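Notebook, shelf task, September
Entry by Tanveer Arain. Hermenegildo Bermúdez reads it before the next bench slot.

Start 9:40. Goal for today is the grasp planner for the top board of the white shelf, with the Turunen branch merged in. I did not touch the low-level controller.

1. Perception check
The detector from Kutside has three fruit classes for us: apple, mango, and "red". I left the last one as a colour because we still do not agree what the fruit is. The apple and the mango are stable. The red one changes its box when the hand comes near the shelf. I suspect the dark fingers take part of the crop, so I added the hand mask before the detector and not after it. The bowl one level down also gets the label "red" sometimes, with a low score. Threshold is now 0.65 and I will keep it there.

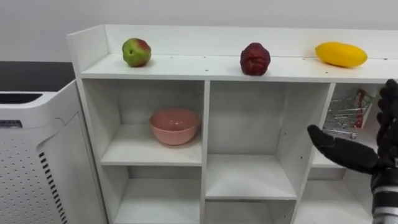 2. Start pose
The old start pose had the hand too high, and it covered the cart in the right compartment. I changed the pose in the Dronmont config file, only the shoulder and elbow values. The planner needs 40 ms more from the low pose. I accept this.

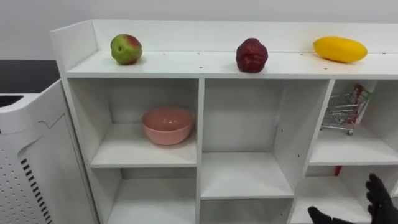 Hand low at the right, all three fruits free in the head view.

3. Holding the red fruit
The planner likes to close all fingers, and for this lumpy shape the contact model is poor. I gave a second grasp type with the thumb as support from below and the fingers up. The cost function must not punish the open fingers, so I set this term to zero for grasp type 2. Please do not copy it to the mango, I have not tested there. 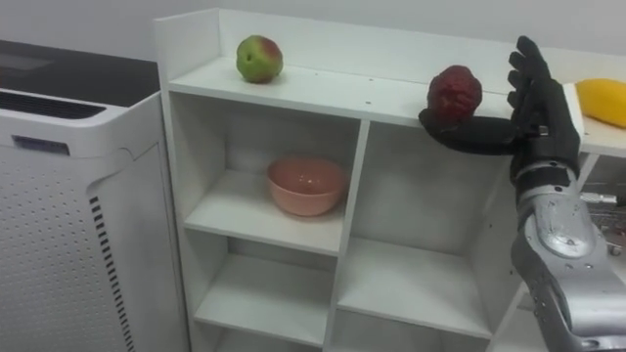
Grasp type 2, red fruit on the thumb, near the front edge of the top board.

4. Empty hand near the board
The thumb is the part which worries me. In the collision model it is one short capsule, and the real thumb is longer when it is stretched to the side. I made the capsule longer and the planner now refuses 2 of the old approach poses. I think it is correct to refuse them. Log is in the Zornis folder, from line 660. 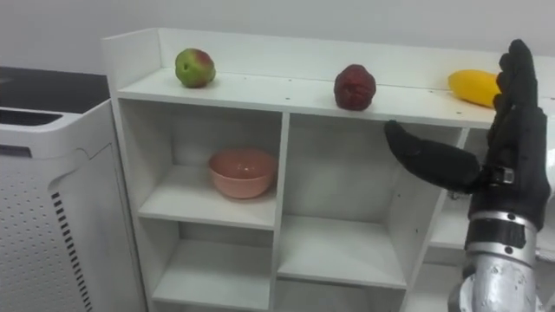 Open hand, thumb out to the left just below the level of the top board.

To do: measure the thumb again with the glove surface included. Ask Hermenegildo if the wrist offset in his file is in the old frame or the new one, I find both in the comments.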